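Workshop gets a rulebook for tidying the table

Staff at the Skisbridge test hall have a new set of house rules for robots that handle household objects, and the document is 29 pages long. Ten would have been plenty, according to some of the people who must now initial each one. The rules came into force on 25th July and cover everything from how near a person may stand to what counts as having put something on a plate.

The Skisbridge Tabletop Code, as the cover has it, was drawn up by the hall's own operators with help from Grirkix, a small firm that writes safety paperwork for laboratories and light industry. It applies to any two-handed machine working at a bench. It does not apply to the vending machine in the corridor, although a clause in an early draft could be read that way and was removed after a short discussion.

Stijn Jansen, who edited the final text, says the old arrangement was a laminated sheet with 14 instructions on it, two of which contradicted each other. One told operators to clear the table before moving the arms. The other told them never to clear the table until the arms had been moved.

"People had got used to choosing the one they liked," he says. "That works until two people are on shift."

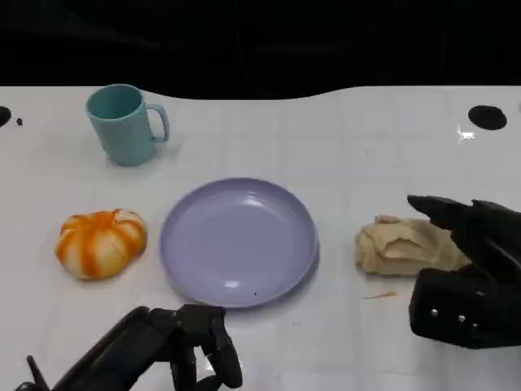

A plate, a mug and a small striped pumpkin on the bench, with both of the robot's hands at work.

Much of the Code is the sort of thing any factory would recognise. The stop button must be within reach of a seated operator, and the operator must in fact be seated near it. Anyone who wants to step inside the marked area has to say so out loud and wait for an answer. A nod does not count. Neither does a thumbs-up, which the drafters found had been used at various times to mean "go ahead", "nearly finished" and "I'm off to lunch".

Hands get a section to themselves. Before each session both must be opened and closed at low speed, with the operator watching the fingers and not the screen. Any finger that hesitates is to be written up, and the machine stays idle until somebody has looked at it. The rule about watching the fingers took longer to agree than the rest of the section put together. Operators at the hall are fond of their screens.

Then there are the objects. Under the Code, the things used in a task must be light, blunt and unlikely to shatter, and they must be listed on a card before work begins. The card is meant to stop what the text calls "informal additions to the table". Jansen describes these more plainly as people leaving their stuff there. In December a set of keys spent most of a morning among the approved items and was twice picked up by the machine, with what he calls perfectly good technique.

Soft goods have caused the most argument. A cup is either standing up or it has fallen over, and few operators will fight about which. Cloth is another matter. It can be folded, half folded, rolled, bunched or merely dropped, and a towel that one person considers to be on the plate may strike the next person as being mostly near it. 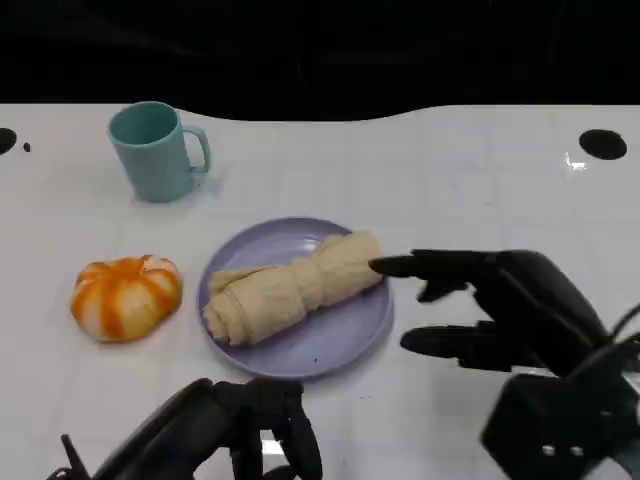 The Code's answer is to have the finishing position written down before the first attempt, in words short enough to be read aloud. If the instruction says "on the plate", then an end hanging over the rim is allowed, provided the cloth is not resting on the table. If it says "in the plate", overhang is a fail. There was a proposal to define "neatly". It ran to a page and a half, included a diagram, and was withdrawn by its author, who has asked not to be named.

Failures have to be recorded too. This is the part Grirkix pushed hardest for, having found that the old logbook contained 2133 entries and a suspicious shortage of bad ones. Attempts that went wrong had a way of being treated as warm-ups. From now on a warm-up has to be declared before it starts, and an operator who declares one and then does rather well does not get to change the label afterwards.

Kramer, which supplies the hall with benches and fittings, has welcomed the Code and asked for one change. The firm would like "table" replaced throughout by "work surface". The request is being considered. Flultbridge, the sister site an hour up the road, has said it will adopt the rules as well, once it has finished writing a covering note to explain how they differ from its own. The note is understood to be longer than the rules.

Not everybody is delighted. Some operators grumble that the pre-session checks take 10 minutes and that they could be doing something useful with the time. Jansen's reply is that they were mostly making tea with it before, and that the kettle is still available once the checks are done. He does accept that the form is badly laid out. The box for the operator's signature is smaller than the box for the weather, which was copied across from a document about cranes and has so far defeated every attempt to delete it.

There is more sympathy for the section on cameras. Where a camera is fitted close to a hand, its mounting and its cable must be checked by touch with the power off, and the lens wiped with a clean cloth. That has to be a cloth kept for the purpose. The Code is firm that it must not be one of the cloths the machine is being asked to pick up, and the firmness suggests experience.

Lighting is handled more gently. Operators are told to set it once and leave it alone for the session, and to note down any change. A white bench under bright lamps can throw reflections back, and the drafters would like these to be at least the same reflections from one attempt to the next. An exception is made for lamps that fail, although the failure must be logged and the attempt in progress marked as interrupted — even if it was going well.

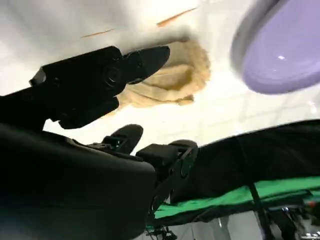 Does the Code apply to visitors who only want to watch?

Visitors are covered from the moment they enter the hall. They must stay outside the marked area, be told where the stop button is, and be accompanied by an operator who is not running the machine. Touching the objects between attempts is not allowed, and that includes straightening them.

Straightening, it emerges, has been a real nuisance. Guests who would never dream of putting a hand near a moving arm will cheerfully turn a mug so that its handle faces the other way, and then stand back looking pleased. An operator who spots this must reset the table from the card and start the attempt again. One who does it himself must do the same and also write it down, a rule which Jansen admits he was the first to break.

The Code will be reviewed in December. Suggestions can be left in the tray by the door at Skisbridge, where there were 14 at the last look. Most concern the form. One asks whether the vending machine is definitely excluded, as it has started keeping people's change.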